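Stuck on the Zeleo event in Tridness, is it worth finishing?
Posted by Piras_mom in Mobile Games Help

Hi everyone! I play Tridness on my phone most evenings and I'm stuck at 865 tokens in the Zeleo event. The glider skin costs 1,036 and the event closes Sunday. Any tips for a slow player?
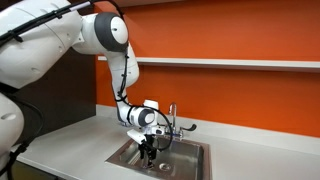
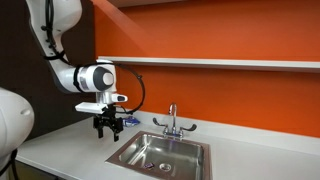 I mostly play squads on the Wodine map, and I usually get knocked out early - my aim is not what it was. I've also been repainting my hideout, and I'd love a wall in the same bright orange as the one in both pictures, but the closest paint in the shop looks like pumpkin soup. Is there a better orange I'm missing?

wodine_walker
You need 171 more, so you're closer than you think! Daily missions pay 70 tokens each, and you get 3 a day, so one good evening covers it. Pick the ones that only ask you to open crates or travel, and land well away from the harbor (it's a madhouse this month). As for paint, try the custom slider under Hideout, then Walls, and push the red up a little before you touch the brightness. Save it before you leave the menu - I lost a lovely one that way.

tapfast
just do the missions. skin is ok

Zeleo_fan
Check your mailbox too, because unclaimed tokens sit there until the event ends. I found a few of mine that way in November and was so pleased with myself.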